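Hoshino at the Tromia Open Day: Is a Bed-Making Robot Any Good Yet?

Posted in Home Gear, by Tyra Strand

I have a small guest house with 5 rooms, and I make every bed in it. So when my friend Narendra Rajput forwarded me the sign-up link for an open day in Tisunstead with the words "robot makes bed, thought of you," I had my coat on more or less before I'd finished reading. Tromia, the company that puts together the Hoshino home helper, was letting people in for an afternoon in May to watch it do bedroom chores, ask questions and (the part I was most excited about) get a bit of hands-on time with the controls.

I should say up front that I review vacuums, mattress toppers, irons and the occasional very disappointing steam mop. I don't know robots. I can't tell you whether the motors are the good kind. I can tell you whether a bed looks made, and I have strong feelings on the subject!

Getting in

The place is out past the ring road, and the bus drops you on the wrong side of it. Wear flat shoes. Sign-in took a while because they had one tablet for the whole line, and then we all got a sticker with our name on it. Mine said Tyla. There was coffee, there were those thin ginger cookies, and there was a rack for wet umbrellas that I made full use of.

We went around in small groups. Mine was led by Lụa Lý, who works on the chores side of things (pillows, laundry, wiping down), and she was wonderful, the kind of guide who stops and thinks before she answers. The man next to me kept asking when it would be able to cook. She told him that wasn't her department and moved us along, very politely, three times.

What you get

The Hoshino is a humanoid, so two arms, two legs, and a gripper to do the grabbing. The version they were showing is not something you can order. Tromia takes bookings for trial homes only, and the trial fee is $3719 for the full term, which includes setup, a person who comes out to show you how it all works, and a return visit if something goes wrong. There is also a refundable deposit of $2057. I wrote both of those down twice because I thought I'd misheard. For that money I could replace every mattress I own and have enough left for the good pillows.

On the other hand, it's a trial of a thing that isn't finished, and they were pretty open about that. Igor Charvát, who gave the short welcome talk, said they want people who'll put up with it and write long emails. I can write a long email.

The demo

We watched the pillow routine first. The idea is simple: pillows start out any which way, the robot sets them in place at the head of the bed, and then it fusses with them until they're where the plan says they should be. Lụa told us pillows are harder than they look, since they squash and slide and never come back to quite the same shape. I could have told her that! I've been losing that argument with a memory foam king for years.

The first run was slow. I mean really slow. I timed the whole routine on my phone and it came to 105 seconds for two pillows, and I can do two pillows in the time it takes to say "two pillows." But the thing I noticed was how gentle it was. I expected a lot of jabbing and yanking, and it didn't jab. It crept in, touched, waited, and took hold. A woman in our group said it was like watching someone try to move a sleeping cat, and I've been trying to come up with a better way to put it ever since and can't.

On the second run it picked up a pillow by the corner and the pillow swung around and landed face down. One of the staff reset it and they went again. Third run was fine. Fourth run was better than fine, I would have let a paying guest see it.

I asked about duvets. Not yet. I asked about fitted sheets and got a laugh from the whole team, which I took as a no. Flat sheets, smoothing only, and only from the side it's standing on. So if you were hoping for hospital corners, keep hoping.

My turn

After the runs they let a few of us have a go at the controls, with Tormod Sæther standing next to us and one hand on the stop button the whole time. You get a pair of handheld controllers, and the arms follow what your hands do. It's odd for the first minute. I kept leaning over as if that would help. My shoulders were up around my ears.

What I liked: the controllers are light, and the grip has a soft squeeze to it, so you can close the gripper a little bit at a time. What I didn't like: there's a lag, not a big one, but enough that I overshot the pillow and had to come back for it. Tormod said most people do and that you stop noticing by the second day. I only had a few minutes so I'll have to take his word for it. I did get one pillow more or less straight and I was prouder of that than I'd like to admit.

The strap on the left controller is too long for a small hand. If anyone at Tromia reads this, please shorten the strap.

Noise, and other things guest house people care about

It's quieter than my vacuum and louder than my fridge. There's a whirr when the arms move and a sort of tick when the gripper closes. Could you run it with somebody asleep in the next room? I think so, if the walls are decent. Mine aren't.

Space is the big one for me. My smallest room has a gap beside the bed that I go through sideways, and I can't picture this thing in there at all. I asked Lụa for the smallest room it's been tried in and she said she'd find out and email me. (She did, two days later, with a floor plan attached. Full marks for that. My small room is out, the other four could work.)

It was also good to see it in something like a real bedroom, with coats on a rail and boxes in the corner and a proper wood floor. I've been to plenty of product days where the whole thing happens on a white stage under a spotlight and you come away with no idea how the item would cope in a place where people keep their stuff.
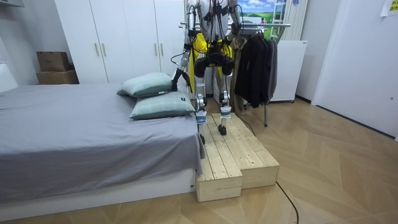

Hoshino up on the pine steps, gripper at the pillow.

The pine steps got my attention more than I expected. I love a bit of plain carpentry, and I spent a while looking at the knots in the boards when I should have been looking at the robot. The pale green pillows were very nice too. I asked where they'd bought them and got a blank look from three different people, so if you know, the comments are open!

How it compares

I can only line it up against the one other thing I've tried, the Sanel bed lifter, which is a totally different kind of gadget. The Sanel raises the mattress corner so you can tuck a sheet without wrecking your back. It's dumb as a brick and it works every time, and I use it daily. The Hoshino is the clever one and it works most of the time on one part of the job. If your back is the problem, buy the lifter. If you're curious and have a spare few thousand dollars and a roomy house, well, then you're a different sort of shopper than I am, and I'd like to come and visit.

The good

Very gentle with soft things. It didn't knock anything over while I was there.
Controllers are easy to pick up, even for someone who still can't set the clock on her oven.
Staff who answer the question you asked.

The not so good

Slow. Pillows only, plus a bit of smoothing.
The price of the trial, and then the deposit on top of it.
That strap.
It wants more floor than a lot of older houses have.

My score

For the Hoshino as a thing to have in your home right now, two and a half stars. For the open day, four and a half, and I'd have gone to five if they'd spelled my name right. They're planning another one in the fall with a laundry folding demo, and Narendra has already put us both on the list. Bring an umbrella, and get there early if you want a turn on the controllers, as the sheet filled up fast and a couple of people in my group missed out.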